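How to Apply for a Pavement Seating Licence in Toltcombe

Guidance for cafés, restaurants and takeaways

Any food business that wishes to place tables and chairs on a public footway in Toltcombe must hold a pavement seating licence. The licence covers removable furniture only. Fixed benches, decking and awnings attached to a building are dealt with under planning rules and require a separate application.

Before you start

You will need the following to hand:

Your food business registration number
A plan of the proposed seating area, with measurements in metres
A current public liability insurance certificate
Written consent from the freeholder, if you lease your premises

Applications are made through the Sulleo online portal. If you already use Sulleo for your food registration or waste account, please sign in with the same details. Opening a second account will delay your application.

Step 1: Measure the footway

Measure from the front wall of your premises to the kerb at the narrowest point. Lamp posts, bins, trees and bicycle stands must be marked on the plan, as must any door that opens outwards. The clear route left for pedestrians must be in a straight line past your frontage and may not weave between items of furniture.

Premises on Caruso Street should note that the loading bay is in use until late morning. Seating opposite the bay may not be put out before it closes to vehicles.

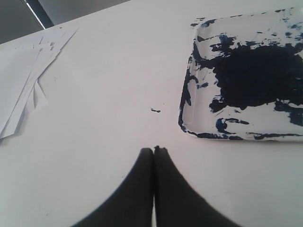

Step 2: Prepare the furniture list

List each type of table, chair, parasol and barrier, with its dimensions when open. Furniture must be stable in wind and light enough for one member of staff to bring indoors. Parasols must not overhang the carriageway. A maximum of 22 seats may be requested on a first application; larger areas are considered at renewal.

Step 3: Complete the form

Select "Footway seating - new" from the Sulleo menu and attach your documents. Enter the hours for which you require the licence, including setting out and clearing away. If you intend to serve alcohol outside, check that your premises licence already covers the area. The form does not amend it for you.

Step 4: Display the notice

Once the form has been accepted, a notice will be sent to you by email. Print it and fix it inside a front window where it can be read from the street. It must stay in place for the whole of the consultation period, including days when you are closed.

Step 5: Receive your decision

Decisions are sent by email. A licence may be granted in full, granted with shorter hours or refused - reasons are given in each case. You may ask for a review within 3 weeks of the decision.

Licences run for 6 months from the date of issue. Businesses hoping to open outdoor seating in June are advised to apply well ahead of the season.

Premises in Nundov

Nundov operates its own scheme, and a Toltcombe licence is not valid there. Operators with premises in both areas must apply to each separately.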